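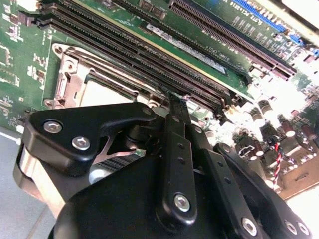
Memory upgrades: your questions

Can I bring in my old desktop for more memory?
Please do! Ilir Stoyanova looks after the bench at Guvavard, and she's happy to open up nearly any desktop, however dusty it's gotten – we've seen worse. The fitting fee is $19, plus the memory itself.

How long will it take?
Usually 40 minutes, so there's time for a coffee next door. In July we get busy and may ask you to leave it overnight.

Can I do it myself at home?
Lots of our customers do. Unplug the computer, touch bare metal on the case, open the clips and line up the notch before you press. If it won't go in, turn the module around – please don't force it.

Do you buy used modules?
Yes, $5 each if they pass our test. Ask for Oi-ling Wu at the counter before 10 in the morning.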